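Call for participants: community sewing and banner-making residency in Jirham

The Plumitthorpe Textile Workshop is looking for people to take part in its next residency. The program runs for one season in our building on the mill side of Jirham, and it ends with a display of finished banners in the main hall. We welcome applications from people who sew for a living, people who sew at home, and people who have made one or two things and want to make more.

What the residency is

Participants work on a group of hanging banners with cut letters in felt and other soft materials. Each person designs and makes one banner of their own and helps with one shared piece. The words for the shared piece are chosen at the first meeting. The words on your own banner are up to you, as long as they can be shown in a public hall where schools visit.

The workshop provides fabric, thread, backing, felt, poles and hanging cord. We have domestic sewing machines, two long cutting tables and a steam press. You may bring your own machine if you prefer it, but please have the cord checked first. We can't store personal machines overnight.

Sessions are held in the afternoon and again in the evening, starting at 6:30 p.m. You choose one or the other when you apply and stay with that group. The first meeting is in September. Everyone attends that one together, and it runs longer than a normal session. 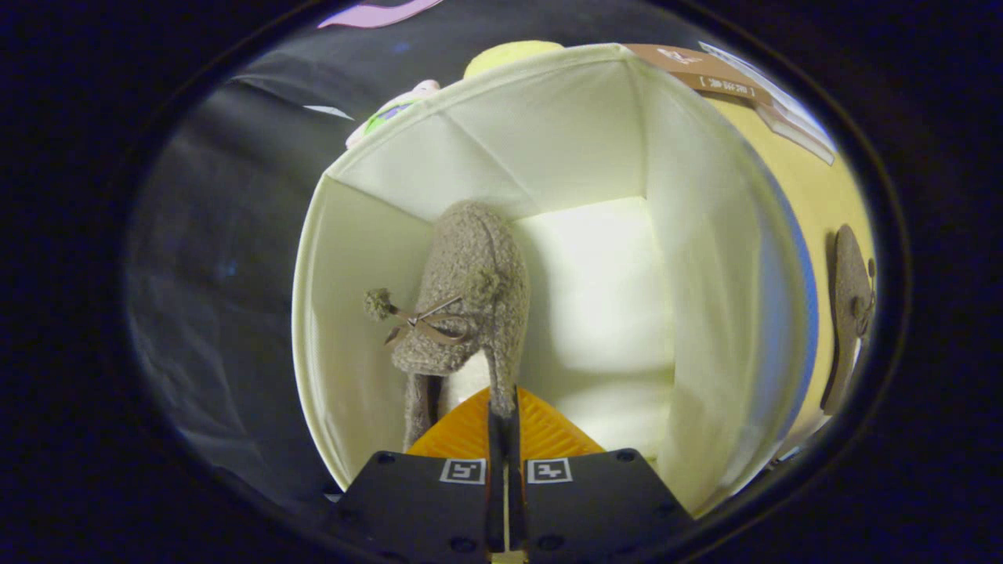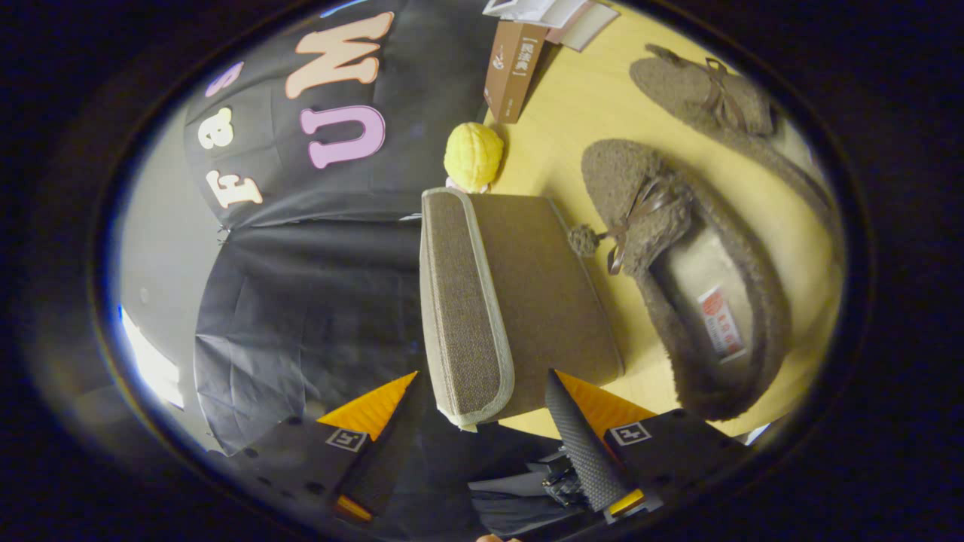
Posted by Hubert Kofler, program coordinator
Filed under: Opportunities, Textiles, Jirham

Who can apply

You must be 18 or older and able to get to Jirham for the sessions. You don't need a degree, a portfolio or a website. You should be able to thread a needle, sew a straight seam by hand or machine, and cut fabric along a marked line. We will teach lettering, spacing, backing and hanging.

People who have taken part before can apply again, but first-time applicants get priority. Groups may not apply as a single participant. If two friends or family members want to come together, each should send a separate application and mention the other by name. We will try to put you in the same session.

We have room for 31 participants. Last season we received 132 applications, so please don't book time off work until you have heard from us.

What we ask of you

Please plan to attend every session. If you miss more than two without telling us, your place may go to someone on the waiting list. Your own banner has to be finished one week before the display opens so that it can be measured and hung. Participants also help with the hanging, which takes most of a day and involves some lifting. If you can't lift or stand for long, tell us and we will find you a seated job, such as labels or pole sleeves.

You keep your own banner when the display closes. The shared piece stays with the workshop and may be lent to other venues. We will ask you to sign a form that covers this, and a second form about the use of your name on the wall labels. You can say no to the second form and still take part.

Costs and payment

There is no fee to take part. Each participant gets a materials and travel allowance of $186, paid in two equal parts - the first after the opening meeting and the second when your banner is handed in. You don't need to send receipts. The allowance is not a wage, and if you receive benefits you should check whether it affects them.

If you need paid child care in order to attend, write this on the application. We have a small separate fund for it and will answer these requests at the same time as we offer places.

Access

The workshop is on the ground floor. There is a ramp at the side door on Fuchs Lane, and the restroom next to the cutting room is wheelchair accessible. The evening group tends to be noisier than the afternoon group, mostly from the machines. If you prefer a quieter room, choose the afternoon. Large-print instruction sheets are available, and we can send the sheets by email ahead of each session if that helps.

Street parking is free after 6 p.m. The Rullska bus stops across from the front entrance, but check the timetable for the last bus if you join the evening group.

How to apply

Send us a letter or an email of no more than one page. Please include:

Your name, phone number and the town you live in
Afternoon or evening group, or either
What you have sewn or made before, in a few sentences
A word or short phrase you might put on a banner (you can change it later)
Anything we should know about access, child care or travel

You may add one or two photos of something you have made, but they aren't required and we don't score them. Please don't send original work through the mail. We can't return it.

Applications are read by two members of the workshop staff and one past participant. We look for a mix of experience and ages, and for people who can commit to the full season. We don't hold interviews, though we may call if something in your letter is unclear.

Everyone who applies will get an answer, including those we can't place. If you are put on the waiting list, we will tell you your position on it. Places do open up, usually in the first couple of weeks.

Paper forms can be picked up at the front desk during opening hours for anyone who would like one in place of a letter. The desk can also take down an application in person if writing is difficult. Ask for Hubert, or leave your number and he will call you back.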